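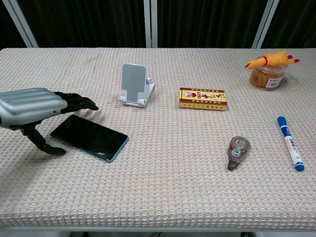

What should you do first with a table full of small stuff that doesn't belong together?

Take out whatever gets used every day, such as the phone, and give it a fixed spot. Everything else can then be sorted by the room it is used in, and anything without a room goes into one box to be looked at later in the week.

FOR IMMEDIATE RELEASE

Eltorum Brings Its Small Things Evenings to Venkataraman Hall

Free tabletop sorting sessions open to all Wevitz households in May

WEVITZ, 15th March: Eltorum, the home organizing workshop on the east side of Wevitz, will hold a series of free evening sessions this spring on the smallest and most stubborn part of any tidy-up: the little things that collect on tables, counters and windowsills. The Small Things Evenings will run over 4 weeks in May at Venkataraman Hall, and any household in town is welcome to sign up.

Most advice on tidying starts with closets and garages. Eltorum would like to start with the table. It's where the phone gets put down when people walk in, and before long it has been joined by rubber bands, a pen that may or may not write, a toy, and a small box somebody meant to open. Clearing a table like that takes less than an hour, you can do it sitting down, and it's a surprisingly cheerful way to spend an evening with other people!

How the evenings work

Each household brings one bag or box of loose items from home, as mixed as they like. Tables are covered with a cloth, which keeps small items from rolling and makes a lot less noise when a whole drawer gets tipped out at once. Everyone spreads their things out so that each one can be seen, and then the sorting begins.

Eltorum's workshop staff will go from table to table with ideas and a supply of clear jars. Clear containers get a lot of love in our sessions. Rubber bands, clips, buttons and spare keys tend to stay put once people can see them, and a jar with a plain label can be found by anyone in the house, including the person who didn't fill it.

Pens and markers get their own half hour in the second week. Participants will have scrap paper to try out every marker they bring, caps will be reunited with barrels, and correction tape, glue sticks and other desk supplies will be put together with the writing things so they travel as one group. Bring the dried-out ones too. We want the whole drawer.

The third week is for phones, chargers and stands. A stand on the table gives a phone somewhere to live, and the staff will help people choose a place for it that's close to an outlet and away from the sink. The last week is set aside for the things that don't fit any group. Toys, souvenirs, single playing cards, gift boxes, the odd item that makes people laugh when it comes out of the bag: all of them count, and keeping something because it's funny is a perfectly good reason.

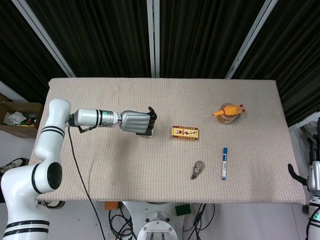
Correction tape and a blue-capped marker near the front of the table, with a rubber chicken across the jar farther back.

A booklet to take home

Every household will receive a copy of Notell, Eltorum's new booklet on small-item sorting. It's written for people who have tried the big systems and found them tiring. The pages are short, there's room to scribble, and the middle section folds out into a sorting sheet that can be laid flat on a kitchen table. Eltorum has printed 3,000 copies, and those left over after the sessions will go on the counter at the workshop, free to anyone who stops in.

The booklet grew out of a winter trial in which 81 households in Wevitz sorted one surface at home and wrote to us about how it went. We loved reading those letters. Several people started with the hall shelf and kept going until bedtime. Others gave up on labels completely and used jar shape instead (tall for kitchen, squat for desk), and that idea is now on page two. A fair number told us they had the most trouble with boxes whose contents they already knew, so the sorting sheet has a space marked "still in its box."

About the room

Sessions will be held in the ground-floor room at Venkataraman Hall, which has 756 square feet of open floor and good overhead light. There is step-free entry from the parking lot. Tables can be set at a lower height for children or for anyone who would like to work from a wheelchair; please mention this when signing up. Tea and water will be served at a side counter, well away from the sorting.

Children are welcome with an adult. In our experience they are quick and fearless sorters, and they usually know where the missing caps are.

Signing up

Sign-up sheets are available now at the Eltorum workshop and at the front desk of Venkataraman Hall. Households may come to a single evening or to all of them. Jars and cloths are provided, and everything you bring goes home with you unless you place it in the swap basket by the door. Please leave batteries, medicines and sharp tools at home.

About Eltorum

Eltorum is a home organizing workshop in Wevitz. It runs classes for households, lends out sorting trays and publishes the Notell booklet.

Press contact: Eltorum workshop office, Wevitz. Reporters are welcome at any of the evenings and are encouraged to bring a drawer.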